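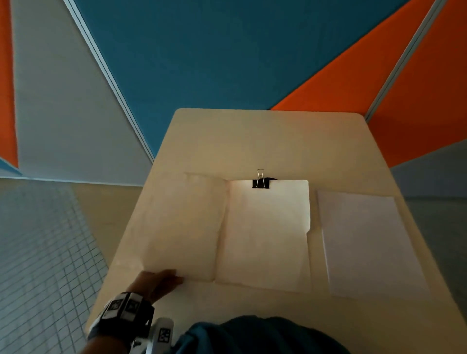

An open folder, a binder clip and one clean sheet of paper.

January 28, 2018

Every winter, once the holiday boxes are back on their shelves and the Sunton office has gone quiet again, we get to the job that some of us look forward to and the rest of us put off for as long as we decently can, and that is the paper. We know how it sounds! But there is something very pleasant about a table, a folder and an hour with no phone ringing, and we would like to tell you how it has been going.

For those who are new to the newsletter, our club papers go back a long way. There are membership forms, letters, hand-drawn maps of the walking routes out toward Hollwood, programs from the summer suppers, and a great many receipts for folding chairs. When the Chisholm Street rooms closed, all of it came over to Sunton in whatever it happened to be sitting in at the time, and we have been putting it in order ever since. Our last tally came to 2,550 sheets, and 2,135 of those are now in a folder with a label on it. The rest are in the tall cupboard, and yes, the door still sticks.

We have settled on plain manila folders, the ordinary letter-size kind. We did try the colored ones a few years ago (you may remember the yellow for suppers and the green for walks), but the green ran out, somebody bought a different green, and after that there was no telling what was meant by what. Manila is manila wherever you buy it. An old folder with a few creases in it is perfectly good for another ten years of sitting in a drawer, so please don't throw yours out at home. We will gladly take them.

Binder clips have been the other happy change. For years everything here was held together with staples, and anyone who has spent an afternoon easing rusty staples out of a supper program will know why we have sworn off them. The small black clips hold a good stack, they come off without leaving a hole, and you can fold the handles down flat when the folder goes back in the drawer.

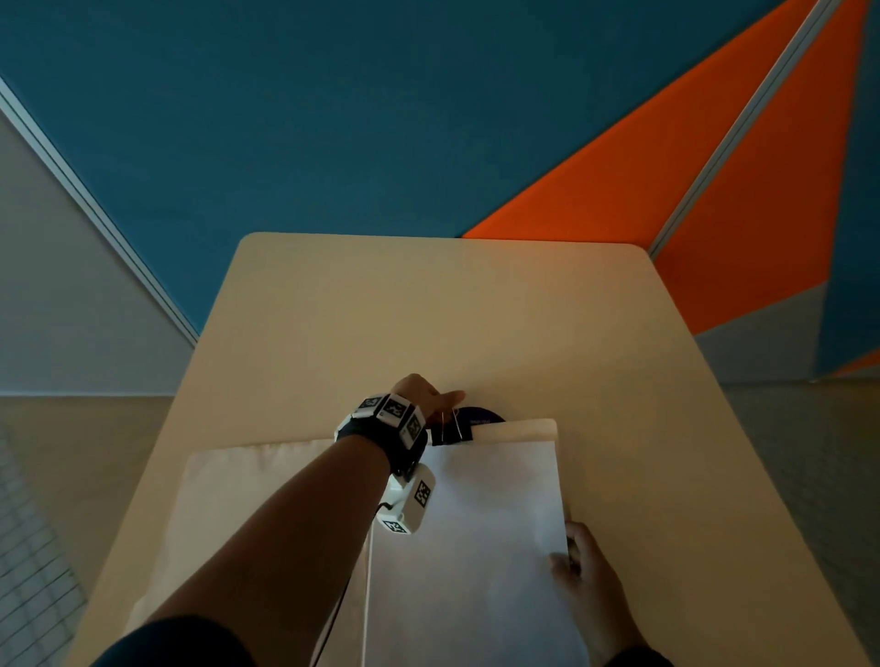
Cloth bags are handy too, and we have come to rely on them for carrying papers between the office and people's homes. A flat canvas one takes a whole drawer's worth of thin folders if you stand them upright, and it keeps the corners a good deal better than a grocery sack does. If you are bringing us papers, please put a blank sheet on top of each bundle and write on it, in pencil, the year and where the papers came from. Even a guess at the year is a help — we can put a question mark next to it.

We are still short on the Drurner years. There must have been minutes, and there was certainly a songbook, and we have neither. Do have a look in the attic if your family belonged back then.

Sorting hours in February will be the same as before, from 9 in the morning until the coffee is gone. Pencils, folders and clips are all here, so bring your reading glasses and a sweater, as the back room takes a while to warm up. The side door will be open.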